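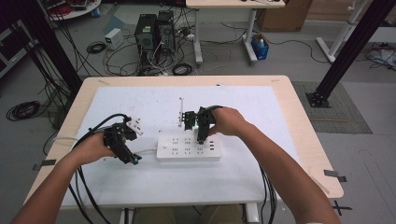
Purkari on Monday, January 8, 2024, opened orders for Plandness, a hand-held gripper kit for recording manual tasks that a robot arm is later meant to learn. The company is selling it with a shorter list of promises than buyers in this market may be used to. Plandness is a pair of black grippers, one for each hand, and both are wired. Anyone who has sat through a demo of this kind of gear will want to know where the cables go, and the answer is over the front edge of the table and down toward the floor. The task on the table is a white power strip on a taped-down white sheet, with one of the right gripper's two fingers held just over the sockets.

Purkari chose the power strip because small openings are where hand-held kits tend to disappoint. A gripper that picks up a sponge all afternoon says little about whether it can line up with a slot. The company is not publishing a success rate for the task. It has not yet run the test with enough different operators to trust a number, and it would sooner leave the line blank on the spec sheet than fill it with its own staff's best day.

**What is in the box**

Each kit holds 2 grippers, the cable set, spare fingertips and a license for the recording software. A computer is not included. Neither is a table, a stand or a robot arm, and buyers should budget for all three before they sign anything.

Plandness does not come in a wireless version. Purkari tested one last November and dropped it when recordings from the left and right hands drifted apart during longer sessions. The cables are a nuisance, they catch on chair arms, and they are staying for now.

**Outside review**

Carretero, a contract assembly shop, used an early kit for 9 weeks and sent back a report that Purkari is making available in full on request. Carretero liked the fingertips and found setup simple. It also found that operators' wrists got tired after 4 hours, that the printed manual skipped a step in calibration, and that the recordings still needed a person to go through them and throw out the bad ones. The manual has been fixed. The other two complaints stand.

The report does not say that the kit saved Carretero any money. Purkari asked, and was told it was too early to tell.

**Claims the company is not making**

Purkari does not say that recordings made with Plandness will work on every robot arm. They have been tried on one, the Prostden bench arm, and customers with other equipment should ask for a trial before ordering. The company also does not say that a day of recording will replace a programmer. Some customers may find that a fixed jig does their job better and for less.

**Availability**

Kits ship 7 weeks after an order is confirmed. Replacement cables are sold separately and are kept in stock. Trial units can be borrowed through the Purkari sales office, with return shipping paid by the customer. Pricing depends on the number of software licenses and is quoted in writing. Quotes list the cost of yearly support on its own line.

Purkari designs and sells hand-held recording tools for robotics labs and small manufacturers.

Press contact: Purkari sales office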